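Bedroom safety check, shared rooms, with comments
Etmont House, first floor, room 6
Checked by: Mitsuko Yagi
Comments to: Arif Hettiarachchi, house office
Period: May, morning round

How the marks work: OK means nothing to do. Note means it can wait for the next round but should be written up. Act means someone has to deal with it before the room is signed off. Items that do not apply are marked N/A and left in, so the numbering stays the same in every room.

1. Door and way out

1.1 Door opens fully and closes on its own latch. OK.
1.2 Door not wedged or propped. OK. The wedge from last round has been handed in at the office.
1.3 Clear path from each bed to the door, minimum 800 mm. Note. Measured at 800 mm at the narrowest point with the beds where they are now. If either bed is pulled out for changing and not pushed back, it fails. Comment added to the changing instructions under section 3.
1.4 Nothing stored on the corridor side of the door. OK.
1.5 Fire action notice on the back of the door and readable. Act. The notice is the old one, with the assembly point still given as the front car park. Replacement requested.

2. Alarm, light and sockets

2.1 Smoke alarm tested by button. OK. Sounded in the room and heard in the corridor with the door shut.
2.2 Alarm not covered or painted over. OK.
2.3 Ceiling light works, shade fixed. OK.
2.4 Sockets sound, no cracks, no scorch marks. OK.
2.5 Extension leads. Note. One Stenex four-way lead in use. It is in good order and has a current test label, but it was lying along the skirting where a foot could catch it. Moved behind the furniture. Please remind both residents that one lead to a socket is the rule, and that a second lead must never be plugged into the first.
2.6 Heaters. N/A. No portable heaters allowed on this floor.

3. Beds and bedding

3.1 Frame stands level, all feet on the floor, no rocking. OK for both beds. The bolt on the near bed that Arif tightened last time has held.
3.2 Slats all in place and none split. OK. Lifted both mattresses to look.
3.3 Mattress fire label present. OK on the near bed. Note on the far bed, where the label is there but too faded to read the lot number. I have written the number from the stock book, 616, on a new tie-on label, and Arif should confirm it against the delivery sheet from Salinas.
3.4 Mattress sits square in the frame with no gap a hand can go into. OK.
3.5 Sheet fitted over all four corners. OK on the near bed. It has the lavender pattern sheet on, the corners go down over the sides properly, and the top is nearly flat. We had trouble with this size in other rooms, where the sheets had shrunk and kept springing off at the head end. A sheet that pops off gets kicked down and ends up round the feet of whoever gets up in the night, so it does belong on this list and not only on the laundry one.
3.6 Duvets and covers clear of the floor. Act. The orange duvet on the far bed comes down towards the floor on the right and needs pulling up. It is on the side people walk past. A fold and a tuck at the foot end would be enough.
3.7 No phones, tablets or chargers left on or in the bed. Act. White phone on the near bed, left edge, face up. Residents have been told that phones are to be charged on a hard surface and never on bedding or under a pillow. I know Arif feels this one gets marked too strictly when the phone is not on charge. I would keep it as it is. The item says left on the bed, and it is easier to explain one rule than two. 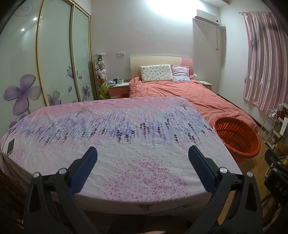
Changing instructions for shared rooms have been altered to take in 1.3 above. Pull out one bed at a time, change it, push it back until the head end is where it was, and only then start on the other. The old wording said to strip both first. With both beds out there is nowhere to stand and no clear way to the door, and the person changing ends up climbing over.

3.8 Pillows in good condition, no loose filling. OK. Two on the far bed, both sound. The cases do not match, and that is not a safety matter. Please stop writing it up as one.
3.9 Headboards fixed. OK. Pushed and pulled by hand, no movement.

4. Bedside furniture

4.1 Nightstand stands steady, no sharp edges or lifting trim. OK.
4.2 Top kept clear enough to put a glass down safely. Note. There are two mugs on it, one black and one white with a print, along with small bottles and a crumpled white cloth. It is a small top and it is full. One mug at a time would help, and used ones should go back to the kitchen in the morning.
4.3 Liquids kept away from plugs and leads. OK since the lead was moved (see 2.5). Any mug that goes over now will not reach it.
4.4 Bottles closed and labelled. Note. I did not handle residents' own things. Asked for caps to be checked and for anything medical to go in the lockable drawer in the wardrobe.
4.5 No candles, incense or matches. OK.
4.6 Waste bin present, not overfull, not against a heater. OK. Small red bin, kept under the nightstand. Good place for it, as it used to stand by the door and got kicked over.

5. Floor

5.1 Floor covering flat, no curled edges. OK.
5.2 Rugs have a non-slip backing. N/A. Rug withdrawn in the spring.
5.3 Shoes and bags off the walking route. OK at the time of the check. Bags go in the wardrobe bottom, shoes on the rack.

6. Window and ventilation

6.1 Restrictor fitted and opening no more than 100 mm. OK. Measured with the block, which fits and will not pass.
6.2 Blind cord on its cleat. Act. Cleat is there but one screw has gone and it swings. Cord tied up high for now. Needs a longer screw and a new plug, since the old hole has crumbled.
6.3 No mould or damp at the reveal. Note. Slight bloom in the lower corner, wiped off with the Govum cleaner. Look again next round. If it comes back, ask for the outside sealant to be looked at before anyone paints over it.
6.4 Bedding not pushed up against an outside wall. OK. Hand's width kept behind the beds.

7. Wardrobe and storage

7.1 Wardrobe fixed to the wall. OK. Bracket tight.
7.2 Nothing heavy on top. OK. Limit is a light suitcase, up to 6 kg, and there is nothing there at present.
7.3 Doors close and hinges sound. Note. Left door drops a little and catches on the base. Half a turn on the top hinge should do it.
7.4 Lockable drawer works, spare key in the office. OK. Key tried and put back on its hook.

Actions for room 6

1.5 New fire action notice. Arif. Before sign-off.
3.6 Duvet lifted and tucked. Residents, same day.
3.7 Phone off the bed, reminder given. Residents, same day. Mitsuko to look in at 4 pm.
6.2 Blind cleat refixed. Arif. Before sign-off.
2.5, 4.2, 4.4 Reminder slip to both residents covering leads, mugs and bottles. One slip for all three, please.
3.3 Lot number to be confirmed.
6.3 and 7.3 Carry over to next round.

Comments after the check

Arif: Notice is printed and will go up with the cleat. I have the screws. On 3.3, the delivery sheet says 616, so the tie-on label is right and can stay. On 3.7, fine, leave it as Act, but could the slip say where the phone should go? The nightstand is the obvious hard surface and we are also telling them it is too full.

Mitsuko: Fair point. Slip changed to say that the nightstand top is for the phone and one mug, and that bottles go in the drawer. I have asked whether there is a spare wall shelf left from room 2. If there is, it could go up beside the far bed, fixed below shoulder height and clear of the pillow end.

Arif: There is one shelf, no brackets. I will order a pair with the hinge parts for the other rooms.

Mitsuko: Looked in at 4 pm. Phone moved, duvet up off the floor, mugs gone. 3.6 and 3.7 closed. Room stays unsigned until 1.5 and 6.2 are done.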